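Quick one tonight, kettle's on and I've got an early start.

So. The allotment. Finally got the plot up at Kirham after 20 months on the list, and it is mostly bindweed. Bindweed and bits of old carpet. Zanele Mkhize has the plot next to mine and says everyone's looked like that once, which was kind of her. Hers is gorgeous. Beans up to here, dahlias, a proper water butt.

Did two hours on the far corner before work. Back is killing me. Got one bed clear, more or less, and put the broad beans in even though its probably too soon. We'll see. Spuds can wait till spring.

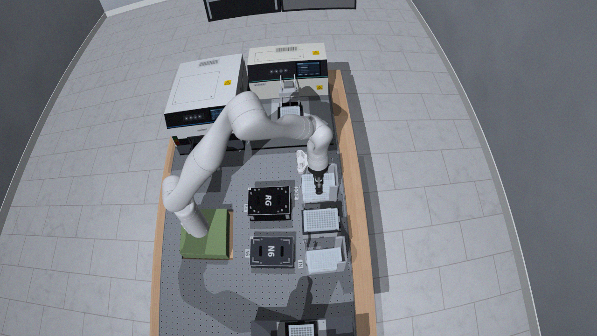 Soil is heavy. Really heavy, sticks to the fork like toffee. Zanele reckons a load of compost and leave it alone all winter, let the worms get on with it. Cheaper than what I was planning (I'd priced up a raised bed kit, 73 quid, no thanks). Might ask the stables down the lane for muck. Free if you bag it yourself.

Shed next. The old one has no door and half a roof. Measured up for felt, then lost the bit of paper I wrote it on. Classic. Will measure again when it stops raining.

Oh and slugs. Loads. Went out with a torch and a bucket, felt a bit mad, but the lettuces are still standing so I'm calling it a win. Beer traps didn't do much last time I had a garden, and I'd sooner drink it.
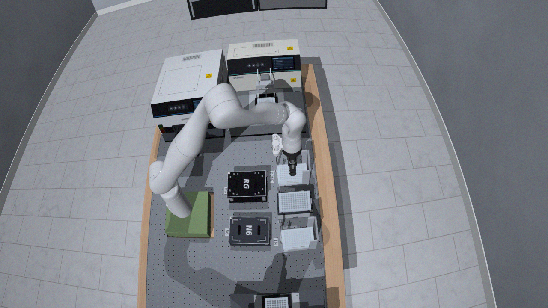 Lab bench, robot arm, two instruments up at the far end.

Anyway, onions. Does anyone put the sets in over autumn or should I hold off til March? Zanele says autumn, my dad says March, and neither will budge. Leave me a comment if you've tried both on clay. Also after a second-hand wheelbarrow, any state, as long as the wheel goes round.

Right, tea. More when I've dug the next bed.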